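Sunday, September 13, 2026
R. Andrade

Adhesive trials, beech offcuts, second batch. Continues from the Prondberg notes.

Conditioned all blanks in the side room until the weight stopped changing. Target was the same moisture content as batch one, and the meter agreed at both ends of every piece. One blank had a split running in from the end grain and was rejected before gluing.

Glue A is the Posto hide glue, soaked overnight and heated in the water bath. Glue B is the ordinary white PVA from the shelf, opened last month. Spread rate was set by weight: tare the blank, brush on, weigh again, scrape back if over. The hide glue skins quickly at bench temperature, so those joints were closed first and the PVA ones after. Clamped between flat cauls with wax paper. Left overnight, clamps off in the morning, then a full rest of 7 days before loading.

Shear results so far, in the Grimgate fixture. Best hide glue joint let go at 825 N, with torn fibres over most of the face. The worst was 445 N and came apart clean, with a shiny glue line and no wood on it. That is a starved or chilled joint and should not be averaged in with the rest. Aurel disagrees and wants it kept, on the grounds that anyone using hide glue in a cold shop will get the same now and then. We have left it in the table with a mark against it until there are more to compare.

PVA joints are more even but creep under a steady load. Two were left hanging with the weight on and both had moved by the next reading. Dial gauge zero was checked before and after - no drift there. The creep figures go on a separate sheet.

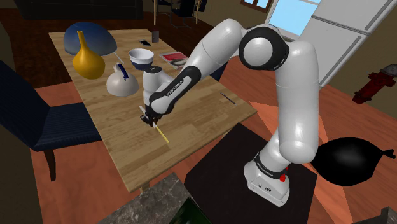 Fig. 2. Franka Emika arm holding a thin yellow stick, tip down on the wood surface. Simulated.

Fixture notes. The lower jaw had picked up glue squeeze-out and was holding the blanks slightly off square. Cleaned with warm water and a brass brush, then checked with the small square. Earlier PVA readings may be a little low for this reason. A. Grecu to repeat one set for comparison.

To do:
- mix a fresh pot of hide glue, discard the current one
- warm the blanks before spreading, same clamp time
- ask Choi for the remaining beech from the same board
- long creep test to run into October, readings on the wall sheet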